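Distributed loudspeaker system

A distributed loudspeaker system is a way of covering a large room or outdoor area with sound by using many small loudspeakers spread through the space, each serving the listeners closest to it. It is used in places of worship, lecture halls, railway concourses, shopping centres and public squares. The opposite approach, in which one large group of loudspeakers is hung near the stage, is called a central cluster.

Background

Sound from a small loudspeaker in the open drops by 6 decibels each time the distance from it doubles. A system with a single source must therefore be loud at the front if it is to be heard at the back. In a room with hard walls and a high ceiling, the people at the back also hear a large share of reflected sound, and speech becomes hard to follow. Placing loudspeakers close to listeners raises the direct sound compared with the reflected sound.

Ceiling loudspeakers are the usual choice where the ceiling is low and flat. In tall halls they are mounted on columns or under balconies. Pew-back loudspeakers, set into the seating itself, are found in some older churches.

Constant-voltage lines

Most distributed systems use a constant-voltage line, commonly 100 volts in Australia and Europe and 70 volts in North America. A transformer at each loudspeaker steps the voltage down, and a tap on the transformer sets how much power that loudspeaker draws. Many units can be connected in parallel on one pair of wires, and cable losses stay low over long runs. The total of all the taps must not be more than the rated output of the amplifier. Installers usually leave some capacity unused so that loudspeakers can be added later.

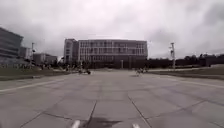
Outdoor systems follow the same principles, with some differences. There is no ceiling to mount to, so loudspeakers are fixed to poles, bollards or building walls, and housings must be sealed against rain and dust. Reverberation is less of a problem than indoors, but single strong echoes can be worse. On a wide concrete plaza with a large, boxy building on its far side, sound that strikes the building may come back late enough to be heard as a separate word. Designers aim the loudspeakers down at the listening area and keep them off flat facades. Wind and changes in air temperature also bend sound over longer distances.

Delay

Sound travels through air at a little over 340 metres per second, much more slowly than the signal in a cable. When a listener can hear both the main loudspeakers and a nearby one, the nearby one has to be delayed electronically or the voice will seem to come from the wrong direction. A few milliseconds are often added to the calculated figure. The ear then places the voice at the stage, an outcome known as the precedence effect.

Zoning

Larger systems are divided into zones, each with its own volume and source. A church might put the main hall, foyer and parents' room on separate zones. Where the system also carries emergency announcements, these override all other sources and are supplied from a backup battery.

See also

Line array
Public address system
Speech intelligibility
Induction loop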